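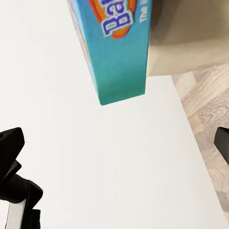

Last updated: Sun 22 May

In the office of Cander, a small company that tests robot arms for warehouses, there is a shelf with binders, and on the back of one binder somebody has written "Things we agreed". Rhys Doolan took it down for me before I had finished my coffee. It contains 90 pages. Most of them concern a question that sounds very simple: when can you say that a robot has picked up a box?

I came to Cander because I wanted to understand why two companies can test the same gripper and publish such different results. I had expected a talk about motors and software. Doolan wanted to talk about definitions.

"One team counts a success when the box leaves the table," he told me. "Another team counts it when the box is placed in the tray, with no damage. Both write 'success rate' in the report, and the customer compares them."

The rules in the binder were first written for tests with real arms, and last July they were extended to simulation. Today a great part of the practice of a robot happens inside a computer. A white table, a grocery box, two black fingers, a wooden floor behind: all of it can be drawn by software, and the arm can try again as many times as the electricity bill permits. Cander's largest series has 2612 attempts. With a real arm the same series would have occupied the laboratory for the whole summer.

The danger of simulation, according to Maximiliano Sosa, is that it is too polite. Sosa works for Cirna, a consulting office that reviews test reports for buyers, and he reads them with a pencil in his hand. In a simulated room the light never changes unless you ask for it. The cardboard does not become soft on a humid day. A box with thin walls keeps its shape when the fingers press too strongly, if the author of the model did not teach it to bend.

For this reason the first rule in the binder is about honesty in the title. Every table of results must say, in the same line as the number, whether the trials were simulated or real. A footnote is not accepted. Sosa once returned a report to its author four times because of this line, and he remembers it with some pride.

The second rule is about the starting position. The object must not be placed always in the same comfortable spot between the fingers. It has to be turned, moved and tilted, and the list of positions must be fixed before the first trial begins. If the team changes the list later, the series starts again from zero.

The third rule is the one that causes the most arguments. A failed trial can be removed from the results only when the cause was outside the robot, and a person who did not run the test must sign for it. At Cander a series of 322 trials was once sent to a customer with 2 of them removed, and the letter that explained those 2 was longer than the report. Doolan showed me this letter. I found it boring and correct.

Not everybody is convinced. At Gosley, where they make packing lines for food producers, the engineers follow their own document, and they think that Cander's rules are made for people with much time. Their complaint is mostly about the cameras. The binder demands that the pictures from the robot's own camera are stored for every trial, also for the good ones, without cutting them and without choosing the nice ones. It costs money to keep so many pictures, and most of them will never be opened by any person.

Sosa accepts the criticism, but only partly. In his experience it is the images of successful trials that reveal the problems. A box can be lifted by its corner, hanging badly, and the software writes "success" because the height is sufficient. Without the image, this grasp looks the same in the table as a perfect one. He would like to add a grade for the quality of the grasp, and here he and Doolan do not agree, as Doolan fears that two reviewers will never give the same grade.

There is also the matter of packages with printed brands. A box from the supermarket is useful for testing because its colors and letters are like those which the robot will meet at work. But the producer may change the design, and then the old results speak about a box that does not exist anymore. The binder asks for the exact measures, the weight, and a scan of all sides. The Benítez warehouse, one of the first customers to request reports in this form, also wants the date when the scan was made.

Before I left, I asked Doolan which page he would remove if he could. He turned through the binder for a while and stopped at the section about table surfaces, where three paragraphs explain how to report the color and the friction of the top. He wrote them himself, and he thinks they could be one paragraph. The new version will be discussed in July, and Gosley has been invited to send comments.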